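Simulated benchmarks for robot arms have a habit I would like to see broken. They report one number per task, the share of attempts that succeeded, and that number is then compared across papers as though it meant the same thing in each. I work on turning tasks, mostly valves, and I think for our kind of work the single success rate does more harm than good.

My case comes from a result we had ourselves. The project is called Plostden, and its aim is modest: get a two-armed robot to close a named valve on a small pipe assembly, with other things lying on the table, using a policy trained only in simulation. The simulator is Skekileo. The policy is a fairly ordinary one that takes camera pictures and joint angles and puts out short runs of arm movements. We had a version in September that closed the valve in nearly every simulated trial, and I was pleased with it for as long as it took to read the logs.

A trial counted as a success if the handwheel ended within a small angle of fully closed. The logs showed that in a good many trials the gripper was not turning the wheel by its rim in any way we would accept on a real pipe. One finger would press on the top of the wheel and drag it round by friction. In the simulator this works, as the friction value is generous and the wheel spins freely until its stop. On a real valve the wheel stiffens as it closes, and a finger dragging across the top slides off.

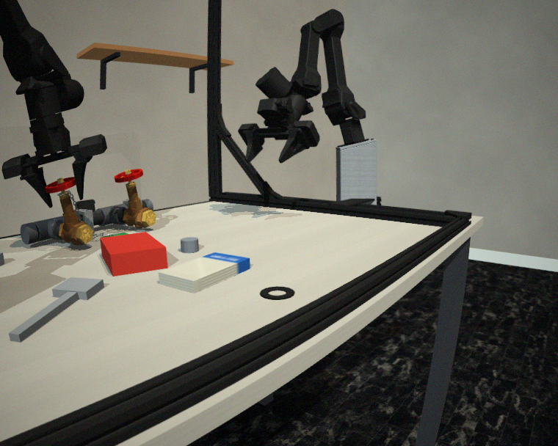
Should a trial like that be marked as a failure? I would mark it separately, as a wheel that was turned without being held, and print that figure beside the success rate.

When we did this, the picture changed. We had three versions of the policy to choose between, and the one with the highest success rate held the wheel properly least often. It had found the drag early in training and stayed with it. The version we had been about to throw away was slower and missed more often, but when it closed the valve it had a finger on each side of the rim and kept them there. It is now the one we build on.

The usual reply is that this is a fault in the simulator, and that the cure is better friction. I agree that the friction should be better. We raised the wheel's resistance near its stop and the drag became rarer. But every simulator is wrong somewhere, and a policy trained for long enough will find the place. Fixing one error tells you nothing about the next. Recording how the wheel was turned costs a few lines of code, and it shows up this sort of trouble whatever its cause.

A second reply is that the method of turning doesn't matter if the valve ends up closed. That may be fair for pushing a box across a table. With a valve, the way it is gripped decides how much force can be put through it, and force is what runs out first.

The same goes for clutter. We put loose objects on the table so that the policy can't learn the layout by heart. Early on we reported only that the valve had been closed with clutter present. We did not report whether the arm had knocked anything on the way. A colleague at Altıntaş, where they run a similar task, asked us for that number and we didn't have it. Once we logged contacts, we found that the idle arm was responsible for a large part of them. It had nothing to do in a one-valve trial and it wandered. No success rate would have told us so, and the change needed was small: a penalty on movement for whichever arm has no job.

So I would ask for three extra figures with any turning task: how often the wheel was held by its rim, how often something else was touched, and how many separate grasps were needed. The last one matters more than people expect. Our wheel can be closed in three grasps by a steady hand on the controls, and one of our policies was taking seven. It let go and took hold again after every small turn, and it still scored well.

There is a cost to this. Papers get longer tables, and results look less clean. Our own best policy now has a worse headline than it did in September. The Flekuvum workshop, where we plan to send the work, ranks entries by success rate alone, and we will place lower than we could have. I would still send the slower policy, with the full table under it, and I hope the organisers will think about asking for the same columns from everyone next time.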